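Blog > Around the House > The spare table

Clearing off the spare table

29 Mar 2019

I finally cleared the pale wooden table that has been collecting things since January. Mail, two broken lamps, a box of tile samples from Fortin, all of it is gone or in the hall closet. I want to use the table for repotting and small repairs, and for that I need the top free.

I bought it secondhand in Pratbridge for $73. The seller, Craig Lindsay, helped me get it up the stairs. I like the light color and the rounded corner, which is easier on the hip when you walk past in a hurry. I wiped it down with dish soap and warm water, then went over it again with a damp cloth. 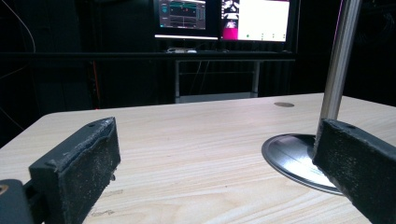

The table with the metal pole on the right side.

A few faint scuffs and small stains are left on the surface. I tried baking soda on one spot in the hall closet shelf first and it dulled the finish, so I am leaving the table as it is. Margit Fagerlund says a light sanding would do it. Maybe in summer when I can have the windows open.

The pole stays where it is for now. It has a round, shiny base that shows every fingerprint, and I go over it with a dry cloth when I do the dusting. The small round plug near the far edge stays too. I don't need a cable there.

Next job is a shelf for the pots. I measured 658 mm between the closet and the door, and the one I wanted from Curnau is too wide. I may cut down an old board.

2 comments | 73 shares

Wenche Wikström
We have a blond table too and I gave up on the stains years ago. Put a tray on it.

Eilif Dalen
Try fine sandpaper on the underside before you do the top. What are you going to finish it with?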